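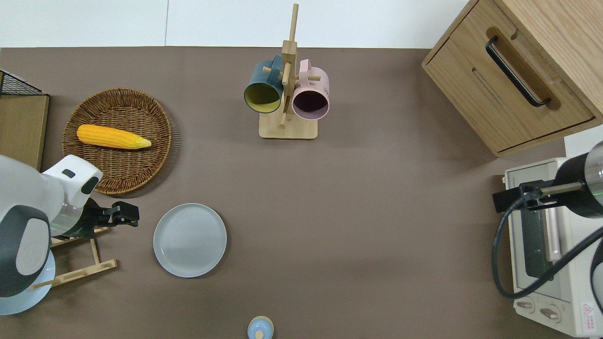
Corn cob in a woven basket on a brown tabletop.

Brukent Film Books: Frequently Asked Questions

What do you publish?
Books on film history and criticism, mostly on amateur cinema, newsreels and the early years of television. We don't publish novels, screenplays or actors' memoirs.

Is the Kamata series the same as the Plemoveck series?
No. Kamata titles are short studies of a single film. Plemoveck titles are longer histories, with notes and an index.

How long is a Kamata book?
We ask authors to keep to 50 pages for the main text. The filmography comes on top of that.

Are there illustrations?
Most books have black and white stills. Colour is used in the Plemoveck volumes only.

Why is the newsreel volume out of stock?
The first printing was 700 copies and they have all gone. A reprint is due in September. The e-book is still on sale.

Can I order through a bookshop?
Yes. Give the shop the ISBN. Our trade orders are handled by Zatano, and shops should allow two weeks.

Do you offer inspection copies?
Lecturers may ask for a copy if the book is being considered for a course. Please write from your college address and name the course. We send no more than two titles per request.

How do I propose a book?
Send an outline and one sample chapter by email. Please don't post manuscripts, as we can't return them.

I have found a mistake in a book. Who should I tell?
Email the editorial desk with the title and page number. Corrections go into the next printing.

Page last updated 10/29/19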